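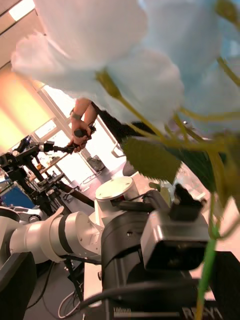 Week 2 handout: The first 90 days of a new manager

Hi everyone. These are my notes for the session on coaching changes, cleaned up a little from last year. I left in some of my side comments because people told me they liked them (you know who you are). Please read the whole thing before we meet, and bring a pen, as we'll be marking up the lineup sheets together.

Where we left off

Last time we talked about how a club decides it has had enough. I asked you to think about who is in the room when that decision gets made, and most of you said the owner and the sporting director. Fair enough. But I'd like you to add one more person to the list, the captain. At a small club the captain often hears about it before the assistant coaches do, and that shapes everything that comes next.

The club we're using

Our case is Trilonstead, a second-tier side with an average home crowd of 3,964 in the season we're studying. They let their manager go in September, after a bad start, and brought in Reynaldo Policarpio from Murkance. He had never worked in that division before. I love this case because it's so ordinary! No superstar, no huge budget, just a guy walking into a locker room full of players somebody else picked.

Three questions I'd like you to keep in your head while you read:

What can he change in the first week?
What should he leave alone, even if he hates it?
Who does he need on his side by the first home game?

The bounce

You've all heard of the "new manager bounce." A team is losing, the manager goes, and suddenly they win a couple. People argue about this all the time, and I've gone back and forth on it myself. My own view these days is that a lot of it is plain luck evening out. Teams fire a manager at the lowest point, and from the lowest point there's mostly one way to go. If you flip a coin and get tails six times, your next six flips will probably look better, and you didn't hire anybody.

Still, I don't think it's all luck. Players who had been left out get a fresh look and they run harder. Training gets louder. At Trilonstead the first home game under Policarpio drew 1,308 more people than the one before it, and a fuller stadium feels different when you're defending a one-goal lead with ten minutes left — anyone who has played will tell you that.

What he changed

He went from a back three to a back four on day one. Carolina Mota, who ran video analysis for the club, had cut together every goal they'd given up that season, and most of them came down the left side, in the space behind the wing back. So the fix was pretty simple. He put a proper left back there and told him to stay home.

He also cut the team meeting down to 15 minutes. The old ones ran close to an hour and the players had stopped listening (I would have too).

What he left alone

Set pieces. He didn't like the way they marked at corners, and he said so later, but the players knew the system and it was mostly working. He waited until the winter break. I think this is the smartest thing in the whole case, and students skip right over it every year.

For next time

Read the Politis chapter on squad rotation. It's dry in the middle, so go slowly through the tables and don't worry about the footnotes.
Watch the second half of the Kulollow away match and write down every time the back four moves up as a group.
Write one page on what you would have done about the corners. Due 1/2/26, by email is fine.

If you miss the session, get the lineup sheets from a classmate. I'll have extra copies at my office too, but I run out fast.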